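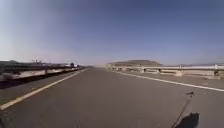

2 min read

Goal-image road following: preparing the Nakau model

This page covers building a topological graph from recorded drives and using it to steer a small wheeled robot along a road. It assumes Jarkomlow is installed and your logs are already in Nanum format.

Step 1. Resample the log. Set the rate to 3 frames per second. Higher rates add near-duplicate nodes and slow the search.

Step 2. Build the graph. Each node is one image. An edge is added when the predicted travel time between two images is under five seconds. Our log gave 2000 nodes, cut to 485 after merging.

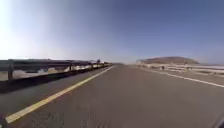
Straight roads are the hard case for merging. Guardrails and edge lines look much the same over long distances, so the distance model joins nodes that are far apart. Pass --odom-check to reject any edge that disagrees with wheel odometry. Hills on the horizon change too slowly to help.

Step 3. Check lateral offset. The model learns heading well from a converging line — offset is weaker. Include stretches driven at different positions across the road, or the policy will drift back to whichever one it saw most.
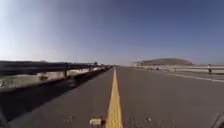 Yellow line ahead of the robot, guardrails on both sides.

Step 4. Run offline first. Use the Munteanu replay script and compare predicted waypoints with the logged path. Retrain if the error grows steadily along the route.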